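3.2 Cord slack at the desk

The second part of the home survey dealt with the cords that people leave on top of a desk or table. We had expected most power strips to be on the floor or fixed to the back of a leg. In the 39 homes visited in Drenberg and Pamton, 16 had at least one strip lying on the work surface itself, and in most of these it shared the space with papers, cups or a keyboard. The residents gave much the same account of how it got there. The wall outlet was hard to reach, the strip was brought up so that a charger or lamp could be plugged in without bending down, and it stayed.

We use the word slack for the length of cord left over once a device stands where its owner wants it. Slack was measured along the cord with a soft tape, without straightening it first, so that the resident's arrangement was disturbed as little as possible. Where two cords were twisted together they were measured as found and the longer value was entered. Cords that ran behind furniture and could not be followed by hand were left out of this part of the survey and are treated in Section 3.4.

Each stretch of slack was then placed in one of 3 groups. A run is a cord that goes from plug to device with no crossing of itself. A loop is a cord that turns back and forms an open ring on the surface, with nothing holding it. A bundle is slack that has been gathered with a tie, a band or a knot. The groups follow those of the earlier Lozano survey of shared offices, except that we count knotted cords as bundles, while that survey kept them apart.

Figure 2 shows a loop of the plain kind, with a single cord and a strip that lies directly on the wood.
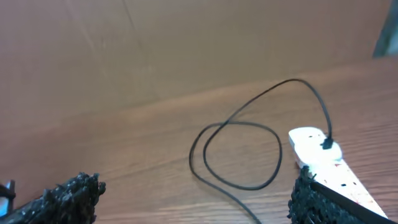 Figure 2. Thin black cord forming an open loop on a wooden tabletop, with a white power strip at right.

Loops were the most common group on desks and the one residents were least likely to mention. When asked to point out anything on the desk that got in their way, people named bundles more often, even where a loop took up more of the surface. One reason may be that a bundle is a thing that can be picked up and moved, while a loop shifts a little each time the device is used and never has a settled place. Thin cords made wider loops than thick ones of the same length in our notes, though we did not record stiffness and can say little more about it.

The area taken by a loop was recorded as the smallest rectangle that would hold it, lined up with the front edge of the desk. This overstates the area of a loop that lies at an angle. We kept the rectangle all the same, as residents tended to keep the whole of that space clear of other things. Tails that hung over an edge were noted but not added to the area.

In 32 of the homes the resident agreed to a second visit in August. Before it, they were given a pack of reusable ties from the Nastudano storage kit and no instructions beyond those printed on the card. Desk slack was measured again in the same way and by the same person. The change in each group is given in Table 4, and the strips that had been moved off the desk between visits are listed separately, as their cords could no longer be compared with the first reading.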